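Ukodik Community Help
Home > Garden and Allotment > Growing Veg

How do I get leeks to a decent thickness?

Posted by mudlark_florkcombe, 14/07/2019
Viewed 1,370 times

Hello all! First proper year with a plot at Florkcombe and I am completely hooked. I've got peas, I've got more courgettes than I can give away, and now I want leeks. My gran grew ones as thick as a rolling pin and I'd love to get somewhere near that.

I sowed a tray of seed in spring and the plants are now just a bit thinner than a pencil. They're still in the tray. The bed they're going into had early potatoes in it, which I've just lifted, and the soil is lovely and crumbly on top but fairly heavy lower down. It gets sun until mid afternoon.

What I'd like to know is whether I've left it too late, how far apart they should go, and whether I should be earthing them up or using those cardboard collars. The packet (a variety called Figueiredo, from a seed swap) only says "plant out when ready", so no help there! Also the plot next door had rust on their leeks last year and I'd like to avoid it if I can.

Thank you in advance, this site has already saved my broad beans.

3 replies

pottingshed_pat
Member, 909 posts

Oh, you're in for a treat, leeks are my favourite thing to grow! And no, you haven't left it too late at all. Mine often go out in the middle of July after the potatoes, same as yours, and I'm still pulling them the following March.

Water the tray well the night before. Next day, tip the whole lot out and tease the roots apart gently. They look a terrible tangle but they come away more easily than you'd think. Pick out the thickest ones and put the weedy ones to one side (they're delicious in an omelette, so don't waste them).

Make your holes with a dibber, or an old spade handle with a point whittled on it. You want them 6 inches deep and 9 inches apart if you're after big fat leeks. Closer spacing gives you more leeks but thinner ones, so it depends how much of your gran's rolling pin you want! Leave a foot or so between rows so you can get a hoe down.

Drop one plant into each hole, roots at the bottom. Now the bit that feels wrong: don't fill the hole in. Just pour water into it until it's full and walk away. The water washes enough soil down to cover the roots, and the rest of the hole fills up bit by bit over the summer as you hoe and as the rain comes. All that buried stem stays white and tender. 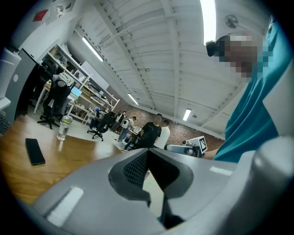 With the ground being heavy lower down, I'd wiggle the dibber round a good few times so the hole doesn't close up straight away. If it's very dry, soak the row beforehand, otherwise the sides crumble in as fast as you make them. I did a whole row in a dry spell once and had to do it again the next evening.

On feeding, potatoes are greedy, so the bed will want something back. I scatter pelleted chicken manure a week before planting and rake it in, then give a liquid feed every couple of weeks until September. Stop after that. Soft, sappy growth going into winter gets knocked about by frost and seems to catch every disease going.

Earthing up is worth doing and costs nothing. Wait until the stems are filling out, then draw dry soil up round them a little at a time. Keep it below the point where the leaves fan out or you'll be washing grit out of them until Christmas. I've tried collars and they do work, but slugs love them. I found a whole family living in one.

Rust looks worse than it is. Orange speckles on the leaves, mostly late summer into autumn, and it often clears up by itself once the weather turns cold. Wide spacing helps a lot with air getting through. Take off the worst leaves, go easy on the nitrogen and keep your leeks away from wherever you've had onions or garlic. You can still eat them, just peel off the outside.

Do come back and tell us how they get on!

greenwellies77
Member

dont bother with collars. plant deep, water loads, job done. mine are never that big but they taste great

rowan_and_rake
Member, Seed Swap regular

Lots of good stuff from Pat, and I'd second nearly all of it. I don't trim anything before planting, by the way. You'll read in older books that you should cut the roots and tops back by a third. I did half a row each way two years running and the untrimmed ones were a touch ahead both times. If the roots are so long they won't go down the hole, snip them, otherwise leave them be.

The thing I'd add is netting. Ask your neighbours whether anyone has had leek moth or allium leaf miner. Both have been creeping into more gardens and they can wreck a row, with tunnels right down through the stem. Fine insect mesh over hoops from the day you plant is the only thing that has worked for me. I use the Zodby mesh, which has lasted me several seasons, but any fine mesh will do so long as the edges are buried or weighted down. Ordinary bird netting is far too open.

I haven't grown Figueiredo so I can't tell you if it's an early or a late one. If the leaves are quite bluish and stocky it may well be a hardy winter type, and you can leave it standing until you want it. The paler, taller sorts are best eaten before the hard frosts. When you do lift them, use a fork. I've snapped plenty by tugging!

Keep watering through any dry spell in August. That's when mine put on most of their thickness, and a good soak once a week does far more than a sprinkle every evening.

mudlark_florkcombe
Original poster

These are brilliant, thank you so much! I had no idea about not filling the holes in. I've just been out and whittled a point on a broken fork handle and I'm ridiculously pleased with it. Chicken pellets going on tonight, leeks in next week, and I'll ask along the path about leek moth before I buy any mesh.

Pat, is it all right to grow lettuces between the rows while the leeks are small, or is that asking for slugs?

pottingshed_pat
Member, 909 posts

Go for it! Little Gem types are perfect, they'll be out before the leeks need the room. Check underneath them for slugs of an evening and leave yourself space to get the hoe through.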